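Tabletop demonstration rules

Tabletop demonstration rules are the written instructions that govern how people record handling tasks for robots using a hand-held gripper. They cover the work surface, the objects placed on it, the way the tool is moved, and the records kept with each take. Most groups write their own. The rules differ in detail but overlap a great deal, and several sets have been passed from one workshop to another with only small changes.

Background

Early collections were often made without any written rules. Operators arranged objects as they liked and stopped when they thought the job was done. Problems showed up when recordings from different people were combined. One operator might open the gripper fully before every approach, while another opened it only as far as needed. Neither habit was wrong, but a mix of the two was hard to learn from.

The Dodau rules, named after the workshop where they were drawn up, were among the first to be shared outside the group that used them. The original text had 14 clauses. A later edition, known as the Kuipers revision, merged the clauses on lighting and camera cleaning and added one on rejected takes.

Work surface

The rules require a stable table that does not rock when pushed. Bare wood, painted board and plain cloth are all allowed. Marks, holes and grain may stay visible. A patterned or decorated backdrop is permitted next to the work area, provided it is fixed in place and does not reach under the objects being handled. Letters and numerals are a common choice, as they give the camera distinct shapes to track from one view to the next.

Backdrops are changed on a schedule. Under the Dodau rules a backdrop is used for no more than 336 takes before it is replaced or moved to another side of the table. The Kuipers revision lowers this to 132.

Objects

Objects should be things found in a normal home or office. Mugs, tubes, boxes and small bottles are typical. Each layout must include at least one object that is not part of the task, so that the recording shows the operator choosing a target. Handles are treated as a separate matter. A mug may be held by the handle or by the body, and the operator must state which before the take begins.

Contact with an object should be made with the finger pads only. The rigid body of the tool must not be used to push or steady anything. If the pads slip, the take continues and the slip is noted in the log.

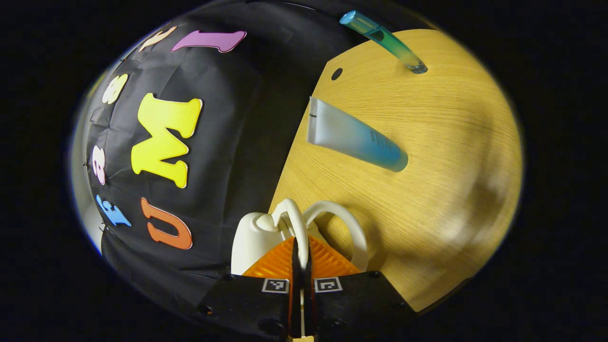
Markos Tzanetos has argued that the contact clause is too strict for mugs and other rounded items, and that a light nudge with the tool body should be allowed when it is logged, as people do the same with the back of a hand. The clause has not been changed, but the workshop at Burnico treats such takes as a separate class and keeps them.

Markers and camera

Where a gripper carries printed marker tags, the tags must be flat, clean and in view of the camera at the start of each take. Software uses them to work out the position of the fingers. A tag that is scratched or lifting at a corner is replaced before work goes on. Tape over a tag is not allowed, even if it is clear.

The lens is wiped at the start of each shift and after every meal break. Wide lenses bend shapes near the rim, so the rules ask operators to keep the target object near the middle of the view while it is being grasped.

Records

Each take is logged with the task name, the layout number, the operator's initials and the result. Failed takes are kept. The Kuipers revision lists three reasons for rejecting a take outright: a person's face in view, a damaged tag, or a missing start signal. Rejected takes are counted, and the total is reported with every batch of 1000.

Adoption

The rules have no legal force. Emance adopted the Kuipers revision in March and requires it of outside suppliers, with an added clause on hand rest periods. Smaller groups tend to use the object and marker sections and leave out the backdrop limits, which they find costly to follow.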